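# Washing and shrinking cotton canvas before you sew with it

I ruined my first canvas apron by skipping this bit. I'd cut it all out, spent a whole evening on the pockets (four of them, topstitched, very proud) and then put the finished thing through the wash. It came out short and twisted, with the bib puckered like a crisp packet. So now I wash every piece of heavy cotton before the scissors come anywhere near it, and this is how I go about it.

## What you need

- Your canvas, plus a bit extra for shrinkage
- Ordinary washing powder, no softener
- A zigzag stitch or an overlocker
- A hot iron and a spray bottle

I get my cloth from a little shop in Warnport that sells Boström canvas off the roll. If you go in, mine is number 1534 on the sample card, the plain undyed one.

## 1. Finish the raw edges

Zigzag both cut ends before the cloth gets wet. Canvas frays like mad in the machine and you end up with a bird's nest of threads round the drum, which then ties itself in knots round everything else. The selvedges can be left alone.

## 2. Measure it and write it down

Measure the length and the width and put both on a scrap of paper. I pin mine to the noticeboard over the machine, otherwise I lose it!

## 3. Wash it hotter than you ever will again

If the apron will be washed at 30, wash the cloth at 60. Fold it loosely into the drum, zigzagging it back and forth, as a tight bundle comes out with hard white crease lines that never quite leave. Then do the whole thing again. Two washes sounds fussy, but my second one usually takes a little more off the length.

## 4. Dry it

Tumble it if you plan to tumble the finished thing. If you're a washing line person, give it a good shake and peg it along the selvedge.
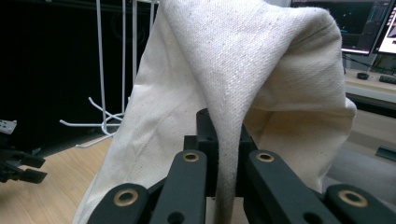

Take it down while it's still slightly damp. Bone-dry canvas is miserable to iron and I've spent far too many May afternoons with the spray bottle trying to bring a piece back.

## 5. Press and straighten

Iron along the length first, then across. If the corners won't line up, get hold of two opposite ones and pull firmly on the diagonal, working your way along. A second pair of hands is lovely here.

Measure it again and compare with your scrap of paper. If it's still shrinking a lot, back in the wash it goes. Once it's settled, roll it round a cardboard tube until you're ready to cut.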